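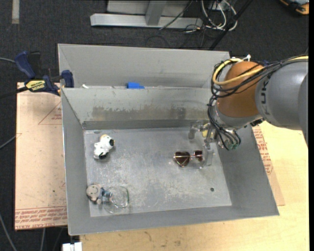
*Abb. 1: Metallkiste mit Trennwand, im vorderen Fach zwei Stofftiere, eine Glasschale und eine Sonnenbrille*

# Sortieren von gemischtem Kleinkram – Projektbericht

Projektkurs Haushalt und Gestaltung, Flemden, abgegeben im Februar

## 1. Ausgangslage

In der Tauschstube Rivside landen Spenden meist in gemischten Kartons. Stofftiere liegen neben Geschirr, Brillen und Schmuck neben Spielzeug. Bis etwas ins Regal kommt, wird es mehrmals in die Hand genommen. Wir wollten wissen, ob eine Kiste mit zwei Fächern beim Vorsortieren hilft und welche Dinge man besser nicht zusammen ablegt.

Über einen Zeitraum von zwei Monaten haben wir 1205 Gegenstände erfasst. Davon konnten wir 1117 einer Gruppe zuordnen. Der Rest waren Einzelteile ohne erkennbaren Zweck, lose Deckel und Dinge, über die wir uns nicht einigen konnten. Diese Teile sind in der Auswertung nicht enthalten.

## 2. Material

Als Ablage diente eine graue Metallkiste mit schrägen Seitenwänden auf einem hellen Holztisch. Eine hohe Trennwand teilt sie in ein schmales hinteres und ein größeres vorderes Fach. Der Boden vorne ist flach und zerkratzt, helle Spuren lassen sich von feinem Staub nur schwer unterscheiden. Für Kleinteile haben wir deshalb später ein Tuch untergelegt.

Die Gruppen hießen bei uns:

- weich (Stofftiere, Stoffreste)
- zerbrechlich (Glas, Keramik)
- flach und empfindlich (Brillen, Bilderrahmen)
- Sonstiges

Die Einteilung folgt grob der Liste aus dem Kirkorwood-Heft, das in der Tauschstube ausliegt. Die dortige Gruppe »Metall« haben wir gestrichen, weil fast alles darin auch woanders hinpasste.

## 3. Durchführung

Ein Durchgang bestand aus höchstens 10 Gegenständen. Alles kam zuerst nach vorne und wurde dann einzeln herausgenommen. Das hintere Fach war für Dinge gedacht, die noch geprüft werden mussten.

Abb. 1 zeigt eine typische Mischung. Die durchsichtige Schale liegt dicht neben dem graubeigen Stofftier und überdeckt es zum Teil. Die herzförmige Sonnenbrille mit den braunen Gläsern liegt zusammengeklappt direkt auf dem Metall. Beides ist ungünstig: Klares Glas übersieht man neben einem Stofftier leicht, und Brillengläser verkratzen auf rauem Untergrund.

## 4. Ergebnisse

Weiche Sachen waren am schnellsten zugeordnet. Am längsten dauerte Glas, auch bei kleinen Stücken, denn jeder Rand musste auf Absplitterungen geprüft werden. Brillen haben wir nach der ersten Woche in ein Etui oder ein Tuch gelegt, bevor sie in die Kiste kamen.

Das hintere Fach hat sich nur zum Teil bewährt. Hinter der hohen Wand sieht man von vorne kaum, was dort liegt, kleine Teile schon gar nicht. Mehrmals blieb etwas bis zum nächsten Durchgang liegen. Eine niedrigere Wand wäre für unseren Zweck besser gewesen – umbauen wollten wir die Kiste aber nicht.

## 5. Offene Punkte

Die Zeiten haben wir mit einer Küchenuhr gestoppt, kurze Durchgänge sind daher ungenau. Außerdem kam nahezu die Hälfte der Kartons aus der Sammlung am Pasaribu-Haus, wo viel Spielzeug abgegeben wird. Für andere Sammelstellen müsste man die Gruppen neu gewichten. Die Strichlisten hängen als Anhang A an, die Beschriftungen für die Regale als Anhang B.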